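Home | Forums | Arms and Manipulators | Maintenance | Search | Log in
Print this page | E-mail this thread

Two-arm table cell: right wrist cable routing and gripper zero drift
Started by rdobos, May. Posted by Réka Dobos, 21:40

rdobos wrote:

I look after a two-arm cell used for table laying (bowl, mug, fork, spoon). Controller is a Visov, grippers are the two-finger Utari type, one per wrist. The cell has been in service since the winter and has done some 2000 cycles on the current fingers.

Fault as follows. The right gripper loses its zero over a session. At start-up the closed position reads correctly. After 80 cycles or so the reported opening is 2 mm out, always in the same direction. The left gripper on the same program does not drift. Re-homing clears it. By the end of the next session it is back.

Checked so far: finger screws, coupler bolts, supply voltage at the wrist, firmware on both sides (same version). I swapped the gripper modules left to right on Saturday and the fault stayed on the right side, so I do not believe it is the gripper.

Current layout at the start of the cutlery step:
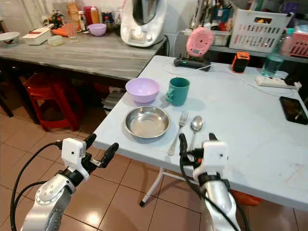
Cable routing is my main suspect. Both wrists are fed from outside the arm, and the strain relief is whatever I could make from hook-and-loop tape. The left one has a free loop up to the wrist module, while the right one runs down along the silver body of the arm. When wrist roll goes past the midpoint I think the right cable is being pulled at the connector. Has anyone logged encoder errors on this bus under cable tension? I would like a measurement before I start cutting sleeves off.

pusgate_tech wrote:

Your left arm has slack and your right arm does not. I would stop there and fix that first. Give the right cable the same loop, run 200 cycles, and read the zero again. If it is stable you have your measurement.

On the Pusgate cell we clamp at the forearm only and leave everything past it free. Clamping at the wrist as well gives you a fixed length over a moving joint, and the connector takes the difference.

mkv_4 wrote:

Disagree with the above. Cable tension gives you dropouts, and a dropout gives you a comms fault in the log. It does not give you a steady offset in one direction. A steady offset is mechanical slip or a counting error on the motor side.

What is the closing force set to? If the right arm does all the cutlery and the left does bowls, the right one is stalling against thin metal on every pick and the left one never does. That would move with the arm and not with the module, which fits your swap.

rdobos wrote:

Closing force is the Visov default on both. The right arm does fork and spoon, the left does bowls and the mug. I take the point about the swap. I had treated it as proof that the module was good, and it only shows that the fault goes with the side.

Log has no comms faults on either wrist.

I will do the two tests separately. First the cable with the force unchanged, then the force with the cable put back as it was.

Dudás wrote:

Please also check the approach before you change the force. If the fingers come down with a small error in height, one tip touches the table before the other and the linkage is loaded sideways as it closes. I had this with a folding table, which sags a little when anything heavy is put at the back. We re-taught the table plane at four points and most of the trouble went.

What does your pre-grasp pose look like?

rdobos wrote:

Pre-grasp on the spoon, right arm. Table plane was taught at three points, all near the front edge. I have not re-taught it since the table was last folded. 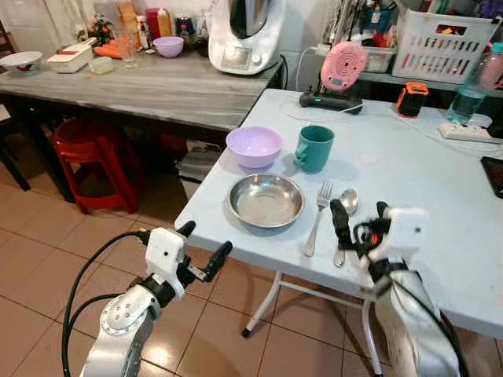 Right gripper at the spoon pre-grasp, left arm waiting at the near edge.

Target is the upper end of the spoon, fingers angled down. I chose the upper end because a grasp on the handle let the spoon swing during transfer.

mkv_4 wrote:

Three points at the front edge do not define the plane properly for a pick further in. They are nearly in a line. Any error is multiplied as you go back. Re-teach with at least one point well behind the steel bowl.

I still say look at the force. The bowl of a spoon is curved, so the fingers have little to close on and the motor keeps pushing. Take it down in small steps until you drop one, then go back up a step.

pusgate_tech wrote:

Lower force with a poor plane will give you dropped spoons and you will blame the force. Do the plane first. And I would still put slack in that cable, whatever the cause of this fault. You will have to do it sooner or later.

rdobos wrote:

Results. Re-taught the plane at four points, two of them at the back corners. Error at the spoon position under the old plane was larger than I would have guessed. I did not write the figure down before overwriting it.

With the new plane, cable and force unchanged: drift still present, but less than half of what it was over the same 80 cycles.

With the new plane and slack in the right cable: no difference that I can separate from noise.

With the new plane, cable put back and closing force one step down: no drift over 200 cycles, no drops on the spoon, one drop on the fork.

mkv_4 wrote:

So force, with the plane making it worse.

pusgate_tech wrote:

Or a coupling inside the gripper that slips above a certain load. Both modules could be doing it, and only the right side loads them enough. Reducing the force hides that. Mark the motor shaft and the pinion with a paint pen, put the force back up for one session, and see whether the marks still line up.

rdobos wrote:

Agreed, that is the next test. The cover on the Utari is four screws, but the fingers have to come off first, so it will wait until I have a new set to fit at the same time. The cable now has its slack again and a single clamp at the forearm. Will post the shaft marks when I have them.

Dudás wrote:

When you refit the fingers, home it with the cover off and watch the pinion. On mine the set screw was the part that had moved.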